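Parental leave for elected councillors: a comparison of two municipalities

Political Studies, second-year project report
Submitted by Melquiades Medrano
August 4, 2019

Background

Most people who work for a municipality can take parental leave under their employment contract. Councillors can't, as they are office holders and not employees. If a councillor has a baby or adopts a child, what happens next depends on whatever the local procedure by-law says, and in many places it says nothing.

My project looked at the towns of Borken and Jendness. They are neighbours and have councils of the same size, but they have dealt with the question in different ways. I wanted to know whether a written policy changed how councillors behaved, and what residents thought of it.

Method

I read the council minutes and by-laws for both towns over the last three terms. I also interviewed five current or former councillors and put a short survey in the library branches at Borken and Jendness. The survey got 37 usable responses. A further 2 were left out because the second page was blank.

The councillors agreed to talk if I did not name them, so they are identified by town only.

What the by-laws say

Borken adopted a policy in the middle of its previous term. A councillor may be away for up to 20 weeks after a birth or adoption without asking for permission. Pay continues, and the ward's calls and emails go to a councillor from the next ward, chosen by the person taking leave. The councillor can still come in and vote on any item.

Jendness has no policy. Under its procedure by-law a member who misses three months of regular meetings loses the seat unless council passes a motion to excuse the absence. The motion is debated in public. One was passed for a new father in the last term, but the minutes show a long discussion of whether he should give back part of his pay.

Findings

Two Borken councillors have used the policy. Both came back before the full period was over. One told me she attended the budget vote with the baby in a carrier and left straight after. The other said he read every agenda at home but stayed away from meetings for nine weeks.

The Jendness councillors were less comfortable with the subject. One said she had planned her second child for the summer recess. Another thought the present rule was fair, as the voters had chosen a person and not a substitute.

In the survey, most residents of both towns supported some form of leave. Opinion split on pay. Older respondents were more likely to favour full pay than I had expected, though the group is too small to draw much from it. Several people wrote that they had assumed councillors already had the same leave as town staff.

Limits

The survey only reached library users, and it ran for a short time. I was not able to interview anyone who had decided against running for office for family reasons, and those people are probably the ones the rule affects most. The Jendness clerk's office expects the question to come up again in September, when the procedure by-law is reviewed.

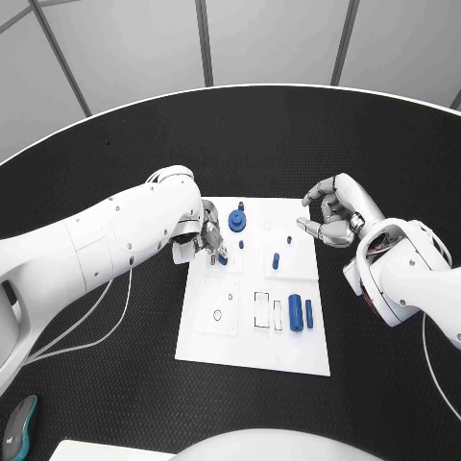 I would like to follow that review and add the result to this report as an appendix. The survey form and the interview questions can be requested from me through the department office.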